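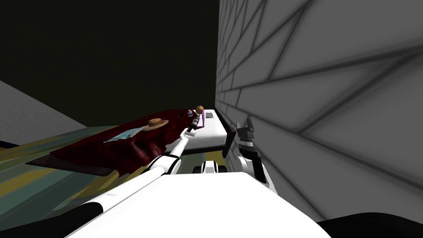 The rule that gave us the most trouble was the ninth one, and it was only four words long. *Ask before you tidy.*

I had been at Lukwood since August, hired to write the house rules for the machines, and I had come up with eight good ones in the first week without breaking a sweat. Keep your elbows in when a person is walking by. Say so when you are about to lift. Stop when you're told to, and don't start again until you're told that too. They were the sort of rules you would give a big, polite nephew who was coming to stay, and the people at Zutell, who built the arms, sent them back with hardly a comma moved.

Then I wrote the ninth, and the telephone rang.

"Ask who?" said the woman from Zutell. She was a patient woman and I want to be fair to her. "And tidy what? We can't test that."

I said I supposed it meant ask whoever the room belonged to, and that tidying was when you picked up a thing that hadn't been dropped. She was quiet for a while and I could hear her typing it in.

You have to understand how they did the testing. Before a machine was ever allowed up our stairs, it spent its days in the practice rooms, which were made of nothing but arithmetic. Somebody would build a bedroom on the computer, put a blanket on the bed and a few belongings on the blanket, and the machine would go in and work, and then the room would be wiped away and another one built. They had made 1,207 of these rooms by the fall, and each of them had a number, and I was given a login and a comfortable chair and told to watch as many as I could stand.

I could stand a good many, as it happened. I have always liked looking into other people's bedrooms from the train, and this was the same pleasure with better light. There were rooms with six pillows and rooms with none. After a while I got to giving the people who didn't live there little histories. The room with the straw hat on the red blanket I decided belonged to a retired schoolteacher, home from a walk, who had put her hat down on the bed in spite of what her mother always said about hats on beds, and had gone off to see about lunch.

That was room 839, and it was the one that settled the matter.

The machine in that room was called Ojo. They were all called Ojo, the way all the buses on a line have the same name, but I thought of this one as mine. It had been asked to make up the bed. It had done very nicely on the eight rules, elbows and everything, and a row of green marks ran down the side of my screen to say so. Then it came to the hat, and it picked the hat up, and it carried it to the closet and put it on the top shelf, well back, where a hat should go. Another green mark.

I thought about my schoolteacher coming back from lunch. I thought about her standing there by that smooth red bed with her hand out. She couldn't have reached that shelf, you see. I had given her a bad shoulder some days before.

I called Zutell myself that time.

"It's a perfect score," said the patient woman.

"She can't find her hat," I said.

"Who can't?"

Well, I told her. I told her all of it, the walk and the lunch and the shoulder and the mother who had opinions, and I could feel my ears getting hot, because it is one thing to make up a schoolteacher in a comfortable chair and another to introduce her to an engineer. When I had run down there was no typing at all. Then she said that her father had lived his last year with a very good aide, a really lovely person, who put his reading glasses in their case every night, and that every morning of that year he had believed they were stolen.

"Let me see what I can do," she said.

It took her the better part of two months. There was a meeting with Avetti, who insured us and who wanted to know how long all this asking was going to take. They had worked out that a machine that stopped to ask about everything would need 10 extra minutes a room, and they had a chart. I said my grandmother used to spend longer than that looking for her good scissors after we kids had cleaned up for her as a surprise. The man from Avetti wrote that down, to my astonishment, and underlined it. In the end they let us have the rule for 200 rooms, as a trial, with 839 among them because I made a nuisance of myself.

I watched it run on October 25, 2018, late in the afternoon, with my coat already on. Ojo came up to the bed. It smoothed the near side of the red blanket and worked its way along, and it slowed down as it got to the hat, and then both those long white arms went still.

"There is a hat on the bed," it said. "Would you like it left where it is?"

Of course there wasn't anyone to say. They hadn't built anyone into the rooms yet, that was next year's money. The machine was meant to wait a bit, mark the question down as unanswered, and go on making the bed as well as it could with the hat in place. I knew that perfectly well. I had written the paragraph myself.

But it was waiting so politely, and it was nearly suppertime, and I was alone in the office.

"Yes, please," I said. "She'll be back for it."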